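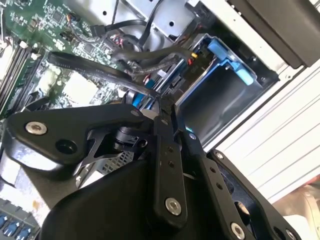
Memory slots, a flat black data cable and the blue drive carrier inside an opened desktop computer.

Old office computers are being taken apart in Prekstead again this month, and the people doing it would like more of them.

The Bassi workshop, behind the former print works on Vallach Road, accepts unwanted desktop towers from homes, schools and small businesses. Machines that can be mended are passed on to families and community groups. The rest are stripped for parts, and what is left goes for metal recycling.

The workshop has handled 977 computers since it opened. Its records show 2912 parts put back into use over the same period, most of them memory modules, hard drives and power supplies.

Graziella D'Amico, who runs the workshop, said business desktops were the most useful donations. "Offices tend to replace the whole lot at once, so we get several of the same model," she said. "If one has a bad board and the next has a bad power supply, you can make one good computer out of the two."

Each tower is laid on its side and the side panel taken off. Drives come out early on and are wiped before anything else is done with them. A drive that cannot be wiped is drilled through and kept in a locked cupboard until the recycling lorry calls. Owners can ask for a written note saying which of the two was done.

Cables are checked and sorted by type. Processors are stored separately from the boards, and an empty socket gets a plastic cover before the board is put on the shelf, as the pins inside bend very easily.

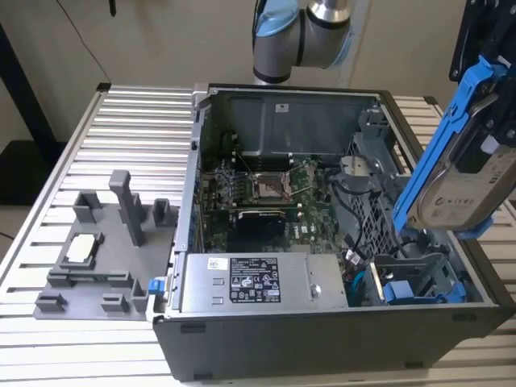

A tower on its side with the panel off. The processor socket is empty and its lever is up; the power supply runs along the front of the case.

Morena Dal Bello joined the workshop in June after six years repairing tills for Vodard, a shop equipment firm. She said the cases used for office machines were often easier to work on than those sold for home use.

"The coloured latches are usually the bits you are meant to touch," she said. "You can have a drive out in a few seconds. Some of the home ones, you are hunting for screws all morning."

She asked donors not to remove parts themselves before bringing a computer in. Missing brackets and drive carriers are hard to replace, and a machine that might have been repaired can end up as scrap for want of one.

Towers can be dropped off on Thursday between 10am and 6pm at the side entrance. Power leads and keyboards are welcome. The workshop cannot take printers, televisions or the older glass-screen monitors, which should go to the council tip. Anyone with more than six computers to give is asked to ring first so that space can be cleared. There is no charge.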